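Print this page | E-mail this article

Review: Verstraete -- "Jernent"

Verstraete made their first two records in a rented room with one microphone, and you could hear the room on every track. Jernent is the third, out on the small Pimow label, and it was recorded over a winter at Skultholm, a former school with a decent piano and a long tiled corridor. The corridor gets used a lot. Most of the vocals seem to have been sung at one end of it and picked up at the other.

The album has nine songs and runs a little under forty minutes. It opens with "Low Water," a slow synth figure that goes around four times before the drums come in. The drums are real this time, played with brushes, and they sit behind the keyboards where the old drum machine used to be. It is a better sound for this band. The singing is still quiet, but the words are clear enough to follow without the lyric sheet.

"Bus to the Coast" is the single and the fastest thing on the record. The chorus is good and they know it, so it comes back once too often. I preferred "April," which has no chorus at all, only a bass line and a verse that gets longer each time it returns.

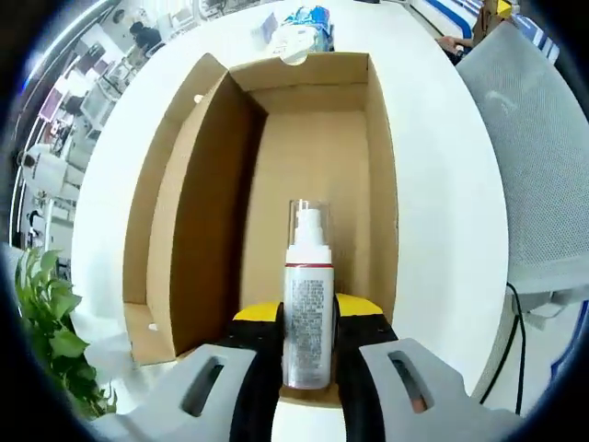 The middle of the album sags. "Second Floor" and "Carpet" are in the same key at nearly the same speed, and they were placed back to back. I had to check the player to see where one ended. Moving "Carpet" to the second side would have helped both.

Side two is stronger. "Sixty Miles" brings in a clarinet, and "Ferry Lights" builds from one held organ note into the only loud passage on the record. The closing track is just piano and voice, with a chair creaking near the end. They left it in, and I would have too.

I listened to the vinyl. Pimow has pressed 300 copies on black, and mine was flat and quiet apart from a few clicks at the start of side two. The sleeve is thin card and the inner is plain paper -- buy a lined one if you plan to keep it. The download code worked the first time.

Anyone who liked the earlier records should get this one. New listeners can start with side two and work back.

Print this page | E-mail this article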